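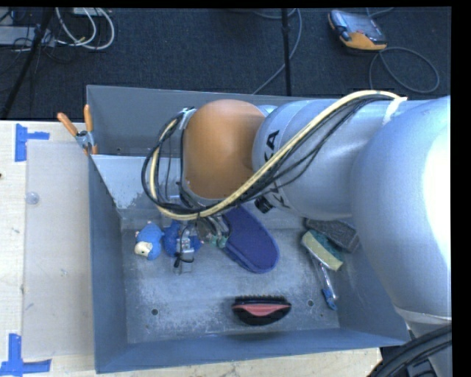 Esposito 101 pasta machine, hand-cranked

I've had this since February and I've made fresh pasta nearly every week with it, which is more than I made in all the years I owned my old one. So this is going to be a happy review, with a few grumbles further down for balance.

First, what I was comparing it with. My old machine was a Ferell, bought from a closing-down sale, and I was fond of it even though it drove me up the wall. The clamp slipped, the handle fell out whenever you stopped turning, and the rollers had drifted so that one side of every sheet came out thicker than the other. I made a lot of lasagne in those days, because lasagne forgives you. Tagliatelle doesn't! Half the strands would be silky and the other half like string.

The Esposito came from the kitchen shop in Rudport, the one on the corner by the bus station with the copper pans in the window. They had it next to a Gesard, and they let me turn the handles on both of them. The Gesard is a lovely looking thing, all curves, and it costs a good bit more. But the dial was so stiff I had to use both hands, and the handle felt short for the width of the rollers. The Esposito turned like a dream even with nothing in it. I went home with that one and a bag of semolina flour.

Setting it up

There isn't much to do. You clamp it to the worktop, push the handle in and run a lump of scrap dough through to pick up any oil left from the factory. The booklet tells you to throw that dough away and to do it again with a second lump, and I'd say do as it asks, as my first lump came out with grey streaks all along it. The second was clean.

The clamp is the best I've used. It has a wide foot with a rubber pad on it and a proper long screw, so it grips thick worktops as well as thin ones. Mine has an awkward lip on the underside and I was all ready to start folding up bits of cardboard, but it went straight on and stayed there. It hasn't marked the wood either. If your worktop has no overhang at all you'll need to find a table, and the same goes for any machine of this kind.

Rolling

Oh, it's good at this. The dial clicks round firmly and you can feel each setting drop into place, so there's no wondering whether you're on one thickness or halfway to the next. The steps between the middle settings are nice and small. On the Ferell there was one terrible jump where a perfectly good sheet would suddenly tear, and I'd got so used to nursing the dough past it that the first time I used the Esposito I was braced for trouble that never came.

Even thickness right across, too. I held a sheet up to the kitchen window on the thinnest setting and could see the tiles on the roof opposite through it, the same from one edge to the other. For ravioli I stop one click before that. For tagliatelle I stop earlier still, as I like a bit of chew. The very thinnest setting is probably only useful if you're making something delicate in broth, or showing off (I have done both).

It copes well with wetter dough provided you flour it, and with a dry crumbly dough it does a fair bit of the kneading for you if you keep folding and feeding it back through on the widest setting. I've done plain egg dough, semolina and water, spinach, and one with beetroot that turned my hands pink and the rollers too for a while. A bit more scrap dough brought the colour off.

I've also used it for crackers, and this has become almost as much of a habit as the pasta. Roll the dough thin, brush with oil, scatter with seeds and salt, and bake hot until it blisters. You get those long uneven crackers that cost a silly amount in the deli, and they keep for days in a tin if you hide the tin.

The cutters

You get 2 cutters on a single attachment, wide and narrow. The wide one is superb. The ribbons drop out properly separated and all you have to do is catch them. I toss them in semolina and leave them in loose nests on a tea towel until the water boils.

The narrow one is fussier. If the sheet is at all damp, the strands stick together at the edges and you end up peeling them apart one at a time, muttering. The answer is to let your sheets dry a little before you cut them. I hang mine over the back of a chair (clean tea towel first) while I make the sauce, and by the time the onions are soft the pasta feels like soft leather and cuts beautifully. I'd have liked the booklet to mention this. It gives the drying one line and spends a whole page on the warranty.

The cutter slides on and off its rails without a fight, and the handle moves across easily. More importantly the handle stays in! There's a small spring catch inside the hole that holds it, and I can't tell you how much pleasure that small spring catch has given me.

Cleaning

Never wash it. That goes for all of these machines, and people still do it and then write in to say theirs has gone rusty. Let the bits of dough dry, brush them off and wipe the outside with a dry cloth. There's a tray under the rollers on the Esposito that slides out so you can tip the flour away, and the scrapers beneath unclip for brushing. The brush that comes in the box is too soft for anything stubborn. I use an old pastry brush with the bristles cut short, and a wooden skewer for the ends of the cutters.

From getting the flour out to having everything put away takes me some 40 minutes, and that includes letting the dough rest, so it's now an ordinary supper in our house.

Grumbles

It's heavy. I like the weight when it's in use, but I wouldn't want to lift it down from a high shelf, and mine now lives at the bottom of the larder next to the potatoes.

The numbers on the dial are printed and look as if they'll rub off in time. Mine are still readable, though the one I use most is getting faint. I've started counting clicks just in case.

The box is useless for storing it in, as nothing goes back in the way it came out.

And I do wish there was a longer feed plate at the top. With a long sheet you're holding the tail in one hand, turning with the other and trying to catch the front with your elbow. Cutting the dough into shorter pieces solves it, or rope somebody in to help. Children are very keen for the first few minutes.

Would I buy it again

Yes, tomorrow. If you've got a machine already and it rolls evenly, you don't need this one. If you've been putting up with a slipping clamp and a wandering handle as I was, go and turn the handle on one in a shop and see what you think. I've given it 5 stars, and I'd have done the same with a worse brush in the box.

For anyone wanting to know about the ravioli attachment: I haven't bought it. I fold mine by hand and press the edges with a fork, and they've stayed shut so far apart from one batch that I'd overfilled with ricotta.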